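Irnow's free laundry night is coming back, and I for one am thrilled!

The Du Plessis laundromat in Rudutstead will open its machines to neighbors for two evenings in August, Nandi Mabaso told me when I stopped in (with my own overstuffed bag, of course). Last summer's run brought in 553 loads – nearly double what she'd planned for, and she ran out of quarters on the first night.
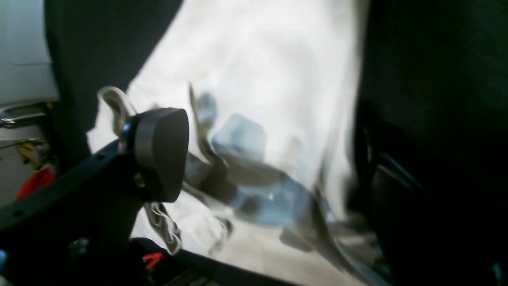
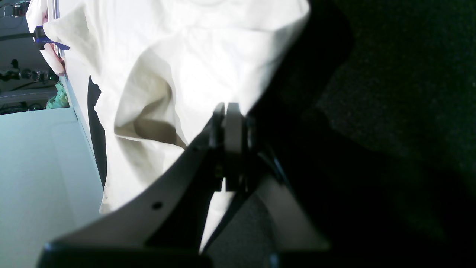
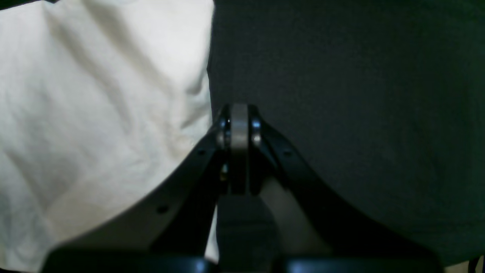 Something white and crumpled in all three.

Do I have to live in Rudutstead to use the free machines?
Anyone from Irnow or Elow is welcome too, with a limit of two loads per household.

Soap is included this time, though you'll want to bring your own if you're picky about scent (I am). Mabaso has set aside 71 slots for people who'd like to book ahead, and the sign-up sheet is on the front counter now. Everybody else can just walk in and wait for a washer. Dryers are free as well, but comforters and rugs have to go in the big machines at the back, and those still cost the regular price.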